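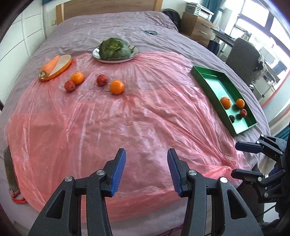 Sorting fruit and veg when you've got no counter space

Home > Kitchen > Small Spaces > How-to

Quick one today, kettle's on. My counter is 18 inches wide and the drying rack lives on half of it, so the grocery sorting moved to the bed a long time ago. Works fine if you cover the bed first. Takes me 6 minutes on a normal shop, longer if there's been a sale.

What you need

- a big plastic sheet (a thin crinkly one is OK, mine's pink)
- a tray with sides. Sides matter, fruit rolls
- a plate for greens
- a long dish for anything long
- a dry dish towel

Step 1. Cover the bed

Duvet flat first, pull the corners. Sheet over the middle, shake it once and let it fall. Don't bother smoothing it, the wrinkles stop the apples from wandering off. If it's a hot day and the plastic sticks to itself, fold it in half and use it double.

Leave a bare strip on one side of the duvet for the tray.

Step 2. Greens go on a plate, far end

Lettuce, bok choy, whatever leafy thing you bought. Take the rubber band off. Let the leaves pile up, don't press them down. Far end of the sheet so you're not leaning on them while you do the rest. A metal plate is nice for this, wipes clean in a second.

Step 3. Carrots in the long dish

Oval dish if you have one. Lay a big carrot across on the diagonal and it'll sit over the rim a bit, fine. Any tops still on? Twist them off now, they pull the water out of the carrot and you get the bendy kind by the weekend.

Step 4. Loose fruit in the middle

Tip it out gently. Tangerines, apples, all together, no order yet. Now pick up each one and turn it over. Looking for:

- soft spots, press with your thumb not your nail
- splits near the stem
- white or green fuzz on citrus (bin it, and wipe its neighbors)
- brown dents on apples. Still good, just eat those first

Step 5. Fill the tray

Tray is for the "eat soon" fruit. One layer, gaps between. I put tangerines at one end and a plum in a corner by itself, plums bruise if you so much as look at them. Small apples can go in with the tangerines for a day or two but not longer, apples make everthing else ripen quicker.

Whatever's left on the sheet goes in the fridge drawer. Apples in a bag, tangerines loose.

Step 6. Put away, in this order

1. Greens. Wrap in the dish towel, then fridge.
2. Carrots. Fridge, closed box.
3. Drawer fruit.
4. Tray, onto the shelf or table. Out of the sun.

Then lift the sheet by its four corners so the grit and leaf bits slide to the middle, carry it to the sink, rinse, hang over the shower rail. Don't fold it damp. I did that in March and it smelled like a gym bag untill I threw it out.

Couple of notes

Wenceslao Toledo wrote in to ask about washing first. No. Wash when you eat it. Wet fruit in a drawer goes moldy fast, and you don't want water on the bed anyway.

No plastic sheet? Old shower curtain, cut down. A tablecloth works too but tomatoes will stain it.

Berries don't belong in this method at all. Straight to the fridge in the box they came in.

More soon, got to get the bread out.

- Weronika

Related
Drying rack over the sink, three ways
Why your onions sprout
One-shelf pantry for renters
Getting beet juice out of a duvet cover

Contact Weronika Krawczyk | © Orellana Small Kitchen Notes, Civirville | Back to top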